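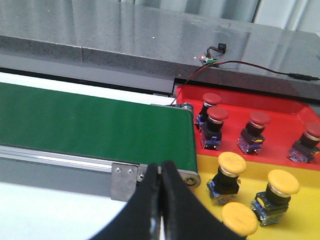 Anneli Laaksonen

Kakeo: Wortliste finnischer Dialektwörter aus der Küche

Kakeo ist eine Sammlung von 700 Einträgen zu Speisen, Backwaren und Küchengerät. Grundlage sind Gespräche mit 14 Sprecherinnen und Sprechern, dazu handschriftliche Rezepthefte, die Kaisu Miettinen abgetippt hat. Übersetzt wurde direkt ins Deutsche, ohne Umweg über das Englische.

Inhalt

woerter.csv enthält die Einträge, einen pro Zeile
belege.csv enthält 108 Satzbelege mit Verweis auf den Eintrag
hefte.txt enthält die Abschriften in Originalschreibung

Spalten in woerter.csv

id, stichwort, standardform, deutsch, gegend, quelle, anmerkung

Trennzeichen ist das Semikolon, Zeichensatz UTF-8. Die Spalte gegend kann leer sein. Steht dort ein Fragezeichen, waren sich die Befragten nicht einig. Verben stehen im Infinitiv, Substantive im Nominativ Singular, auch wenn im Beleg nur der Partitiv vorkommt.

Bekannte Fehler

Sechs Einträge sind doppelt vorhanden, weil die Hefte zwei Schreibweisen nebeneinander verwenden. Die Ids bleiben trotzdem stehen, damit ältere Verweise nicht ins Leere laufen. Bei Lehnwörtern aus dem Schwedischen fehlt die Herkunft meistens noch.

Nutzung

Weitergabe und Bearbeitung sind frei, bitte mit Namensnennung. Korrekturen am besten als Zeile im Format der Tabelle schicken, mit Quelle. Arvo Mäkelä prüft die Gegendangaben, Corentin Perrin pflegt das Importskript. Die nächste Fassung ist für Januar geplant.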